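Über uns: die Nähstube Drorton

Schön, dass du hergefunden hast! Ich bin Areti und nähe Tischwäsche, seit ich an Omas Maschine drankam (also ziemlich lange). 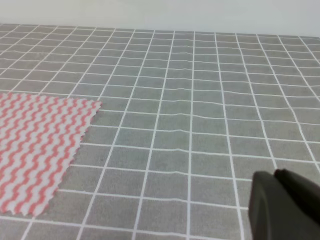
Bei euch kriegt man noch Servietten, die einen Umzug überleben, schrieb Athanasiadis neulich ins Gästebuch, und ob wir auch Übergrößen säumen. Machen wir! Bis 4 Meter Länge, danach wird es in der Werkstatt eng.

Angefangen habe ich mit 2 Maschinen und einem Bügelbrett, das dauernd zusammenklappte. Inzwischen gibt es unsere Leinenserie Jistden und im Juli endlich wieder Nähkurse für alle, die noch nie einen Faden eingefädelt haben. Kaffee steht bereit, Kuchen meistens auch – nur bitte nicht über dem Zuschnitt essen!

Schreib mir einfach, ich antworte abends.

Areti Lambrakis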